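Fridge shelf won't sit level after cleaning, and the top is colder than the bottom

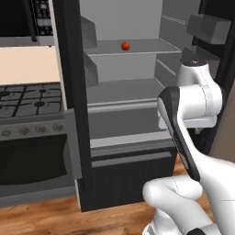
Open fridge with one piece of red fruit on the upper shelf

Asked Jul 7, 2020 in Kitchen & Appliances

I have a Hakix fridge that came with the apartment. I took all the shelves out to wash them and since putting them back I have two problems.

First, the upper shelf rocks. If I put a jug of milk on the right side, the left back corner lifts up a little. I have had it in and out 4 times and it does the same thing every time. The shelf looks flat when I lay it on the counter.

Second, things at the top are freezing. Lettuce went to mush and a jar of pickles had ice in it. Things in the drawer are fine or even a bit warm. The dial goes from 1 to 7 and I have it on 5, same as before the cleaning. There is no manual and the sticker inside the door is too worn to read.

Are these the same problem? And is it safe to keep using the shelf? I don't want to call the landlord if it's something I did myself.

3 answers

Answer 1 (accepted)

Probably two separate things, but both could come from the cleaning.

The shelf first. On most fridges the shelf rests on supports on the side walls, and it is easy to get one corner sitting on top of a support when it should be behind it. Take everything off the shelf. Pull it halfway out, tilt the front up, slide it all the way to the back wall, then lower the front. Press down on each corner in turn. If it still rocks, take it out and check whether you swapped two shelves. Many fridges have shelves that look the same but one is slightly narrower, or has a notch in the back to go around the air duct. I had a Laltuvora where the top and middle shelves differed by less than the width of a pencil and would go in either slot.

Also check the supports for dried food. A bit of old syrup under one corner is enough to do it.

Keep heavy things off it until it's steady. If it's glass and it drops, you will have a bigger job than cleaning.

Now the cold. If yours has a vent, it is most likely at the top of the back wall. Anything right in front of it will freeze. Move food forward so there is a gap behind it. You may also have bumped the dial while wiping, or wiped it clean and put it back one notch off if it is the kind that pulls off. Turn it down to 3 and wait a full day before you change it again. Put a glass of water with a thermometer in it on the middle shelf overnight. You want about 38 degrees.

If the top still freezes at 3, look for a small plastic sensor near the vent. It may have come out of its clip. That one is the landlord's job.

Comment from asker: It was the shelves. I had swapped the top two. No more rocking. Dial is on 3 now, will check the temperature tomorrow.

Comment: Same thing on my Howlader, the notched shelf goes on top.

Answer 2

Check the door seal too. Close the door on a piece of paper and pull. If it slides out easily, the seal is leaking and the fridge runs all the time, and that can freeze the top. Do this in several places, the bottom corner on the hinge side is the usual bad one. Wash the seal with warm water and dish soap and dry it. A new seal for my Cisano was 18 dollars in March and took me half an hour to put on.

Answer 3

mine is 14 years old and has always frozen the lettuce. I just keep it in the door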